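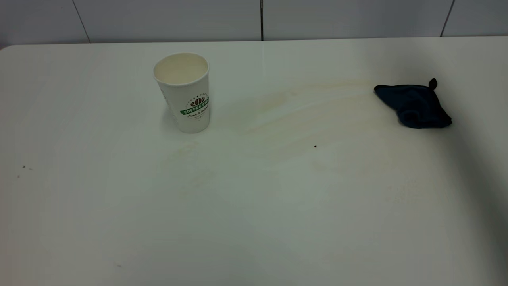
Do I need to know how to program before I can teach an arm to wipe a table?

You'll be fine without it. At our Monday club most people start by steering the arm by hand and saving the runs, and the code comes much later (Teodor Dinu wrote ours, and it's a bit of a jungle!).

So, the spill task. You want a white table, a paper cup, a dark cloth and some milky coffee. Mix it weak. Park the arm clear of the table, save your start position and give the run a name you'll recognise in a month — I once called 13 of them "test" and Lăcrămioara Bălan has never let me forget it. 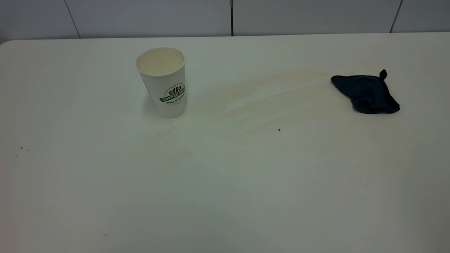
Next comes the pouring. Close the gripper on the cup slowly, a little at a time, as paper squashes very easily. Lift it well clear before you start to tilt, and tilt from the wrist joint only. Our speed setting is 800 for travelling and 83 for tipping, but your numbers will depend on your arm, so start low and creep up.
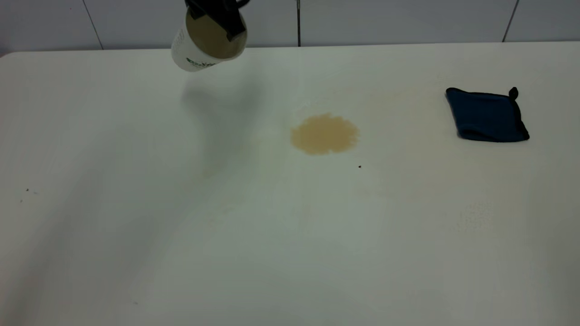
Cup tipped, coffee on the table, cloth at the back.

Now the wiping. Pinch the cloth near the middle, bring it down until it just touches, then drag it in long overlapping curves. Don't press hard! If the motors start to whine, lift off and try again from a bit higher.

Keep the messy runs too. We had 438 saved by March and the clumsy ones were some of the most useful when we came to training.
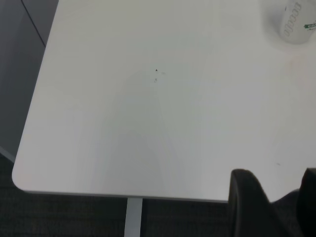

Once you're happy with a run, send the arm back to its start position and check the log saved properly before you switch anything off. Then rinse the cloth, get a fresh cup and swap drivers. Ten minutes each is plenty — your wrists will tell you why.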